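Gripper build, part four: the jaws and the sock pile

Last updated November 5, 2018

The new linkage went on over the weekend and I've been trying it on laundry ever since. 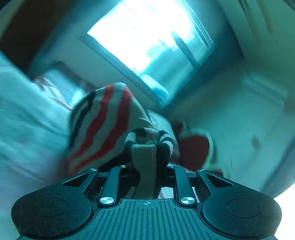
The first version had plain flat jaws and let go of anything soft the moment I tilted it. Dinesh Solanki, who has the bench next to mine at the Trirthorpe workshop, told me to stop adding spring force and look at the geometry. He was right. I redrew the side housings so the two arms stay in step, and gave the pivots more room. That took 7 evenings and most of a reel of filament.

Knitted things are my main test now. They stretch, they fold over themselves and they catch on any sharp corner, so I went round every edge with 400 grit paper before putting it back together. One pivot was still stiff - the hole was undersized and I had to ream it by hand.

It's a hand-held tool for now. I want to know how the jaws behave before I bolt them to the arm, which is still in bits at home waiting for a motor bracket. Ruairí Ó Conaill has offered to cut that in aluminium if I send him a proper drawing.

Still to do: softer pads, a stop so the jaws can't open past 90 degrees, and shorter screws for the back plate. The arm won't be ready before December.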